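Home | Talks | Notes | Members | Contact

Print this page | E-mail this page

Speaker notes: Why the form comes back to us
Tarık Toprak, evening talk, Kodelton, November

(Wait until the door is closed. Say thank you for the invitation. Water is on the left side.)

Good evening. My subject tonight is the paper form, and more exactly the application form of a small housing office. I worked with such forms in Marchuk for many years, first as the person who fills them, later as the person who reads them.

Start with the story of the 23 boxes. When I moved to Marchuk I received a form with 23 boxes for one rented room. My family name has a letter, the ı without a dot, that the office computer did not know. The clerk wrote it with a dot, and my bank wrote it without. For two months I was two persons. (Pause here. People usually laugh, let them.)

Main point, say it slowly: a form is a decision about which answers can exist. Somebody sat at a desk and decided that a person has one first name, one last name and one address. If your life has this shape, you do not notice the form at all.

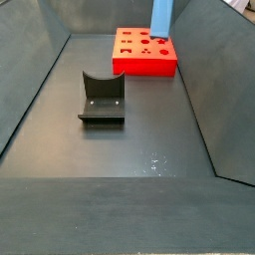
Kodelton Plain Language Group

Now the numbers. In one year our office received 1,918 applications. Of these, 580 went back to the sender, and I read every one of them again during the winter. I expected missing signatures. There were some, but the biggest pile was different – people had written a true answer in a place that did not accept it. A grandmother who lives half of the year with each daughter. A man who is paid by the day and was asked for his monthly income. A couple married in one country and not yet registered in the other.

(Do not read all the cases. Choose two, look at the time.)

What did we change? We made the address box bigger and put under it one line: "If you have more than one address, write them all." We took away "Title". We changed "monthly income" to "income, and how often you receive it". The printer, Droltico, charged us for a second proof and I still think it was money well used.

What we did not manage: the date of birth. Some applicants know only the year. The database, called Uncombe, refuses an empty day. The clerks typed the first of January, and so we have a large number of people with the same birthday. I do not have a solution. If someone in the room has one, please come to me after.

(Show the old form and the new form together. Give them a full minute to read, do not talk.)

Small exercise. Take a form from your own work and fill it in for your oldest neighbor. Write down each place where you had to stop. My last group needed 26 minutes for this, so plan for it before the break – and collect the pens.

Questions I was asked last time: Is a longer form always worse? No, ours became one page longer. Who should test it? Start with the people whose forms came back.

Handouts are on the table near the coats. Both versions of the form, and the list of the wording changes.

Last updated: November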